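Fórum Automação e Robótica > Garras e ferramentas > Garra Griner vs. Ononska em simulação: alguém confia nestes números?

parafuso_m3
17 de março de 2025

Boas. Ando há semanas a comparar duas garras paralelas para um projeto de arrumação de bancada de cozinha, a Griner e a Ononska, ambas montadas no mesmo braço, tudo em simulador. O folheto da Griner promete mundos e fundos. Corri 700 tentativas com cada uma, com caixas, pão, fruta e umas peças finas. Nas peças finas a Griner falhou 58 vezes e a Ononska 29. No resto empataram, o que me cheira logo a esturro, porque as pontas não têm nada a ver uma com a outra.

Deixo uma vista da câmara do punho numa peça fina, com a tira branca entre os dedos e o bloco de madeira atrás:
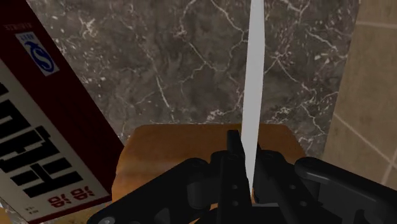 Com que atrito ficaram as pontas dos dedos na simulação?
Com o valor que vem de origem no modelo do fabricante, igual para todos os objetos.

Ponho isto já aqui porque é a primeira coisa que me vão perguntar. Não mexi em nada, queria ver o que saía da caixa.

lata_de_oleo
Pois então mediste o valor de origem do fabricante. O pão, a caixa impressa e a tira lisa com o mesmo atrito? Isso compara dois ficheiros de configuração, mais nada. Na Grolmont fizemos uma brincadeira parecida em dezembro e a garra que ganhava no simulador foi a que deixou cair mais coisas na bancada a sério.

parafuso_m3
Concordo em parte. Mas o erro é o mesmo para as duas, e mesmo assim uma falha o dobro da outra nas peças finas. Alguma coisa há de querer dizer.

eixo_seis
Quer dizer que a geometria de colisão das pontas é diferente. Abre a malha e vai ver. Aposto que a Griner vem com os dedos simplificados em caixas e a outra com malha decente. Com objetos gordos não se nota, com uma tira estreita nota-se logo. Já agora, essa câmara no punho: com a garra a tapar a parte de baixo toda, como é que detetas o ponto de contacto? Eu punha uma segunda câmara fora, de lado.

parafuso_m3
Tenho uma externa, sim. Segue uma dessas, com o braço por cima da bancada e os dedos atrás do pão. Serve bem para ver a aproximação, mas o braço come-me um bom bocado do lado esquerdo, e a coisa amarela, talvez fruta, que está por baixo dele só aparece a meio.

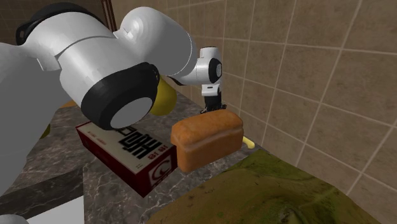 Publicado por parafuso_m3 | Membro | Garras e ferramentas

Para a pega propriamente dita continuo a preferir a do punho. Com a externa nunca sei a que distância estão os dedos da côdea, e se baixo a câmara perco a caixa vermelha.

lata_de_oleo
E o pão, é corpo rígido?

parafuso_m3
É.

lata_de_oleo
Então tira o pão do teste. Um pão rígido é um tijolo com textura bonita. Qualquer garra pega num tijolo.

bobina_queimada
Discordo do lata_de_oleo. Para comparar trajetórias e alcance o pão rígido chega perfeitamente, e para ver se os dedos batem nos vizinhos também. O que não se pode é tirar dali força de aperto. O problema deste tópico é outro: quem é que contou as falhas? Se foi o próprio script a decidir o que é "agarrado", eu não acreditava nem nas 58 nem nas 29.

parafuso_m3
Foi o script. Objeto acima da bancada durante 2 segundos, conta como pega.

bobina_queimada
Ora aí está. Uma tira presa por um canto passa nesse critério. Guarda a pose do objeto em relação à garra no início e no fim e rejeita as que rodaram. Vais ver os números mexer, e não garanto para que lado.

eixo_seis
Isso e trocar o controlador. Se estás em posição pura, os dedos fecham até ao fim do curso e o motor de física faz o que lhe apetece — já vi peças finas saírem disparadas. Controlo de força com limite, igual nas duas, e repetes.

parafuso_m3
Estou em posição, estou. Vou repetir com limite de força e com a verificação da pose. A malha da Griner também a abro, mas duvido que seja só isso. Quanto a comprar, a Vieira tem a Ononska para empréstimo, e mesmo assim não assino nada com base em simulação.

lata_de_oleo
Pede as duas emprestadas. E leva tiras a sério, das que escorregam.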